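Why Does Velvet Change Color? (And Other Chair Stuff)

Kelville Kids' Corner, the Soft Things page

Go find something fuzzy. A couch, a chair, a stuffed bear. Rub your hand across it one way. Now the other way. Did it get darker? Lighter?

You didn't break it. No paint came off either. It's called nap, and no, not the sleeping kind.

Velvet is cloth with tiny threads standing up all over it, like grass on a lawn. Really really short grass. Push the threads one way and light bounces off their sides, so that patch looks shiny and pale. Push them the other way and you're looking down into the tips. Less light gets back to your eyes. Dark patch!

Same threads, same dye. Brown stays brown. Only the light changes. Big round chairs are great for seeing this becuase the cloth curves, and every curve catches light a bit differently.
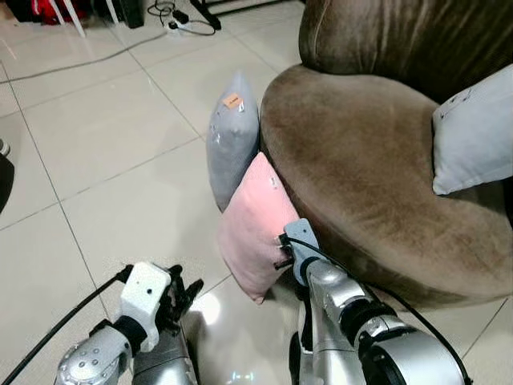 Kim wrote in to say you can draw on a velvet chair with one finger, a whole cat with whiskers, and then wipe it away with your palm. True! Finger only though. No pens. No forks.

Try it: the light test

You need a fuzzy chair or pillow, a flashlight, and one clean dry hand.

Step 1. Brush a stripe with your hand. Then brush the stripe next to it the opposite way.

Step 2. Shine the flashlight from the left. Which stripe is brighter? Remember it.

Step 3. Walk to the other side and shine it from there. Sometimes the stripes swap. Sometimes they just fade. Depends on the cloth, and on where your head is.

Step 4. Smooth it all down again so whoever sits there next gets a nice chair.

So what's a throw pillow?

A pillow that isn't for your bed. You don't have to throw it. "Throw" here means something you toss on a chair to make it comfy or pretty. It fills the gap behind your back, too. Round chairs have a deep seat, so if you're short your back never reaches the back! Pillow goes in, problem gone.

They come off when somebody wants to sit sideways, or clean. Then they go on the floor for a bit. Then back on.
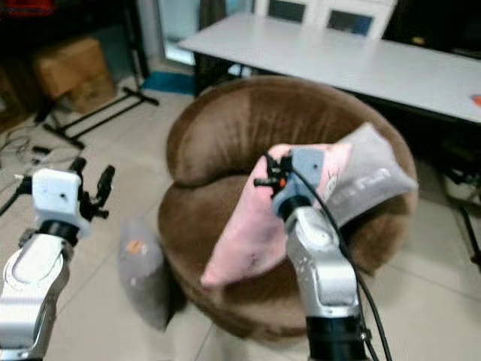 What's inside?

Mostly fluff. Most pillow fluff is polyester, which is a kind of plastic pulled out into hairs thinner than yours. The hairs are crinkly so they don't lie flat, and air gets stuck between them. Squash a pillow and you push the air out. Let go, the crinkles spring back, air sneaks in again. Poof.

Old pillows go flat when the crinkles get tired. A good shake helps. Or punch it on both sides (the pillow, not your brother).

The Feltitz museum in Jaltport has a whole wall of fuzzy cloth you're allowed to touch, 874 pieces of it. The hand-washing sink is by the door. Use it first, sticky fingers mash the nap flat.

And the tags?

Two kinds, mostly. Paper ones hang off and get snipped when the pillow is new. Little cloth ones are sewn into the seam, and those can tell you who made it or how to wash it. Leave the cloth ones on. Pull one hard and you can open the seam, and then its fluff everywhere.
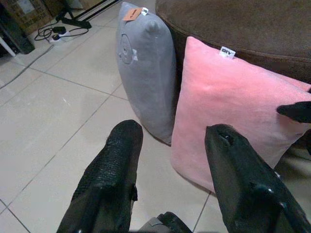

Gray pillow with its orange-brown paper tag, pink one with a white label that says DIY.

Words to know

Nap: the way the tiny threads lean.
Seam: the line where two bits of cloth are sewn together.
Upholstery: the cloth and padding on a chair. Say it up-HOLE-ster-ee.
Polyester: a plastic made into threads or fluff.

Next time: why do socks get holes in the toe first?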